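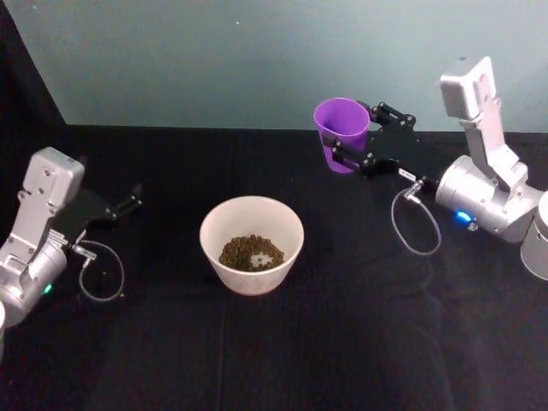

Two grippers, one purple cup and a lot of kibble-sized pellets

We've been comparing grippers at Sqalli since the middle of August, and I finally have something to report. Both of our arms wear black parallel grippers, and from across the room you'd have trouble telling which is which. The left one is running the Vundari controller and the right one is on Udura, the one we've used for ages.

The job is a scoop-and-pour sort of thing. Pick up the purple cup, bring it over the white bowl, tip, set it down again. Sounds easy! A tapered plastic cup is a pain, though, because if you squeeze near the rim it wants to slide, and if you squeeze too hard the whole thing goes oval and the pellets jump out. I spent most of one afternoon on my hands and knees picking little green bits off the floor.

We gave each side 100 tries. Udura dropped the cup 6 times, mostly early on, before we'd turned the closing speed down. Vundari did better on drops but was slower to let go, and it had a habit of opening a touch, thinking about it, then opening the rest of the way. (Mostafa Tahiri calls this "the handshake" and wants to keep it. I do not.)

The other half of the trial was the wrist cameras. I was pretty skeptical, to be fair, as we've always relied on the overhead view and I didn't fancy more cables looping off the wrists. But seeing both finger pads from right behind them is a big help when you're lining up for a grab. You can tell straight away if you're coming in crooked. Glare is still the weak point – a pale tabletop blows out to nearly white under our lights, and then small crumbs get very hard to pick out.

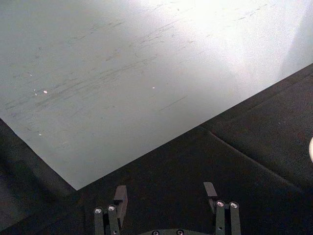 Yasmine Mansour
Test lead, Sqalli

So the next thing on my list is exposure. Zusis, the software we use for recording, lets you lock it per camera, and I'd left everything on auto like a goose. We'll redo the wrist camera runs with it locked and see if the pale surface behaves itself. I might move a lamp too, but one change at a time or I'll never know what fixed it.

We've logged 570 runs so far across all the settings, counting the ones I'd like to forget. If you want to come and have a go at the controls, the bench is free for 60 minutes after lunch most days. Bring your own cup if it's an odd shape – I'm keen to try one with a handle, and Mostafa has already promised me a gravy boat.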